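Drellden Table Utensils: data card

README for the utensils folder

Read this before you cite anything from the folder. We have seen too many household object collections described as "everyday" and "natural" when they were one person's drawer laid out on one person's table. Drellden is also small and also partial, and the notes that follow are mainly about what it can't support.

What is in it: pictures of things people eat and serve with, lying on or held over a striped woven cloth. Clear plastic spoons, pale wooden sticks, a few dark items that were hard to name. The label list has 37 entries, and we would not defend all of them.
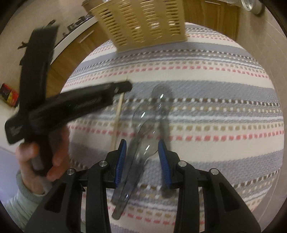 Last changed: March, by Veerle Verhoeven (label notes, known problems)

Label notes

"spoon_clear" covers any transparent spoon, serving or otherwise. An earlier version split these by size. Jozef Baert and Hiyori Aoki labeled the same batch separately and disagreed on where a serving spoon starts, so the split was dropped. If your work depends on that difference, do your own pass. We don't trust ours.

"stick_wood" is for thin wooden sticks when the annotator could not tell a skewer from a chopstick. "chopstick" is used only when the shape makes it plain, with a rounded tip and a shaft that gets thicker. Some users have merged the two labels and reported better scores. Of course the scores went up, the hard question was taken out.

"other_dark" is a leftovers label. Treat it as one.

Known problems

Transparent plastic takes on whatever is behind it. On this cloth that means grey weave and dashes showing through the bowl, and a see-through handle that is easily lost against the cloth. Outlines for spoon_clear were drawn by hand and are generous. Reinaldo Guimarães redrew a portion of them and we kept both sets, in outlines_a and outlines_b. Nothing we have seen convinces us that b is better. It is neater.

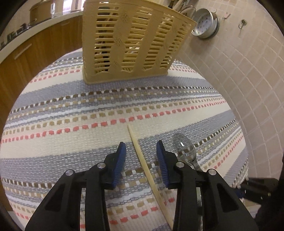

Thin handles are the other weak spot. Where something passes in front of a handle, outlines_a stops and starts again on the far side, while outlines_b runs straight through on a guess. Pick one and say which. Mixing them will give you numbers that mean very little.

The cloth has cream and blue-grey bands with rows of coral-red stitching. A model can learn the cloth. We would like to see anyone claiming good results on Drellden test on a bare surface too, and so far the write-ups we have been sent skip this.

Blurred items were left in and carry the flag "moving". The flag was set by eye and is uneven.

What we would not use it for

Counting place settings. Guessing what meal is being served. Anything about how people in general set a table. The older Sastow list is sometimes offered as a match for our labels, but its "utensil" class takes in lids and trivets, and the two should not be pooled.

Questions and corrections go to Wiesława Mazurek. Please send the item number and the outline set with your message. "The spoons look wrong" has reached us more than once and we can't do anything with it.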